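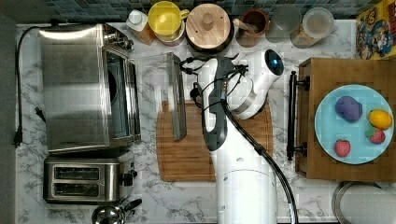
Toaster oven and two-slot toaster on the same stretch of counter — spacing and circuit

My counter is white with gray veining and has a tile backsplash. The toaster oven stands at the left end with the two-slot toaster next to it, and the cutting board takes up the middle. The oven draws 12 amps according to its plate. I have not checked the toaster. Is it safe to run both at breakfast, and how much clearance does the oven need? The manual is lost.

Nyokabi Sang

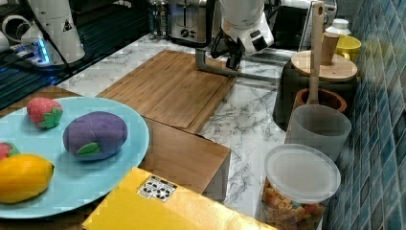 Add up the amps on both plates. On a 15 amp circuit a 12 amp oven leaves no useful margin, so run one at a time or move the toaster to an outlet on another breaker. Two outlets side by side are often on the same breaker, so test before you assume.

Josphat Temba

Agree with the above on load. On clearance, look up the model number, as makers differ. I leave 14 inches above mine and keep cardboard and plastic well away from it.

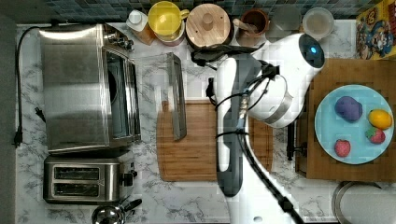

Check the door swing as well. A drop-down door needs its full depth free, and if it opens over a cutting board, move the board first. Unplug the toaster when it is not in use and keep the cord off the oven top.

Kerus

I have a Prillitz and just run everything. Never tripped yet.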